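House rules, then hardware

At Veleo the rulebook for hand-held gripper work is one page long. Krishnamoorthy Fernandes wrote it in July, after going thru 427 recorded cleanups and tossing 148.

Rule one – both finger pads in view before you reach. Rule two, go slow. Bags crumple, bags hide things.
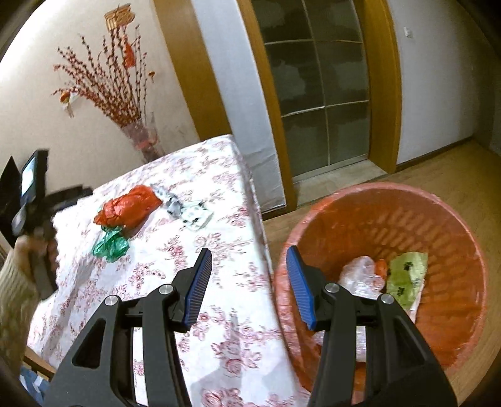

Jaw open between table and wastebasket, trash already in the bin.

Rule three gets the most arguments. Don't tidy the pile first. Turkell wanted items spaced out, Fernandes said no. Homes aren't spaced out.
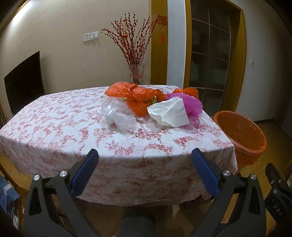
Bags and a white tissue or napkin bunched together on the floral cloth.

Still missing: anything on bystanders. Acharya has a draft, 65 lines, too long. Fernandes wants it cut to five befor anyone signs.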